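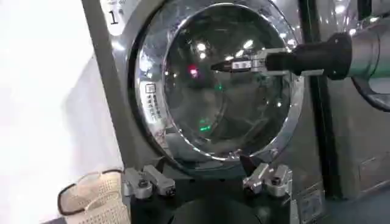 Using the Laundry at Fimby House: Your Questions

4 min read

Welcome, and thank you for stopping to look through these before you haul your bag downstairs! Most of the questions come from new residents in their first week or two, though a fair number come from people who have lived in the building for years and only ever learned the one machine they like.

How do I know which machine I'm paying for?

Every washer has its number on the front panel, up to the left of the door. Number 1 has a big black "1" that you can read from a few steps back. Key that number in at the pay panel, check that the screen shows the same one, and then press the green arrow. If you start somebody else's washer by mistake (it happens, and people are generally very nice about it), write down the time and send us a note, and we'll put the credit back on your card.

How much can I put in?

Less than you'd think! Fill the drum loosely, to the point where you can still lay your hand flat on top of the clothes, and stop there. A queen comforter is fine by itself. Two bath mats and a week of towels together are not, and neither is anything with a rubber backing that has started to crumble.

The door won't open after my wash. What now?

Give it a minute or two. The lock takes its time letting go after the last spin, and pulling on the handle while it's thinking only wears out the latch. If you've waited and it still holds, look through the glass for standing water. If you see some, choose Drain and Spin at the panel, which doesn't cost anything. If you don't, call the desk at extension 1705 and somebody will come down with the key.

Which detergent should I use?

Any liquid marked HE, and please go easy on it, a couple of tablespoons for an ordinary load. We keep a jug of Danham unscented at the desk for anyone who has run out, and you're welcome to a capful. Pods go straight into the drum, under the clothes. Powder is all right too, as long as it's dissolved in a cup of warm water first.

Should I leave the door open when I'm finished?

Yes, please, just a few inches. Before you go, run a dry cloth around the inside of the rubber seal, especially along the bottom, where lint and the odd hairpin like to settle. The glass and the metal ring around it can have a wipe with the same cloth. No scouring pads on the ring, even for dried soap.

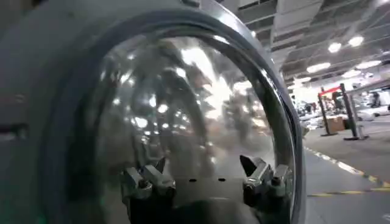
When is the room open?

From 8 in the morning until late evening, every day. The last wash needs to be started an hour before closing so there's time for the dryer as well.

I lost a sock, an earring or my keys. Who has them?

Quite possibly Notburga Kuster, who runs the front desk and keeps a drawer for exactly this. Things stay in it through the end of the following month, so a glove left behind in October is there all through November. Describe what you're missing before she opens the drawer.

Questions? Write to the front desk, Fimby House | © Fimby House Residents' Services | Back to top

Related
Dryer settings, and what they do to wool
How to top up your laundry card
Booking the Brunner Room for a birthday
Where to leave recycling and large boxes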